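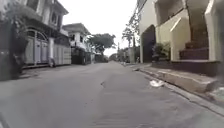
The lane, patches and all.

June
By Santeri Leinonen

Print this page | E-mail this page
Search newsletter Go

Resurfacing: where we have got to

Members will remember that Nulton Lane was promised a new surface. Members with very good memories will remember the first time it was promised, when the contractor was Sturitz and the price was one we now speak of fondly. Sturitz has moved on to larger roads. The current contractor is Skov, who have sent us a quotation, a corrected quotation, and a calendar.

The corrected quotation comes to 728 a household. It covers planing off the top layer, laying a new one and raising the drain covers to meet it. It does not cover the footings of anybody's wall, whatever was said over the fence at the spring meeting. Payment can be made in two parts, and up to 200 may be held back until the work has been inspected. Several of you have asked who does the inspecting. I gather it is me. I have bought a spirit level.

On the question of whether we need to do this at all, opinion remains lively. One view is that patches on top of patches must eventually add up to a road. Another is that a smooth lane will only encourage people to drive down it. I have had 9 letters on the subject, two of them from the same house and in disagreement with each other. All have been filed.

When Skov start, they will want the lane clear by seven in the morning for five days running. Cars can go in the field behind Mivutmont, whose owners have kindly agreed on condition that we shut the gate after us. They have sheep. Please shut the gate after you. If you are expecting a sofa, a skip or a piano that week, tell me now and I will pass it on to Skov, who will sigh.

Bins will be collected from the top of the lane while the work is going on. Put your house number on yours, in paint or something else that survives rain. After the water main was done we had one green bin left over and three people claiming it, and relations at the lower end have only just thawed.

Reply slips should come through my letterbox by the end of the month. The dog will have them if you don't push them right through, so please use an envelope, and not one that has had cheese in it.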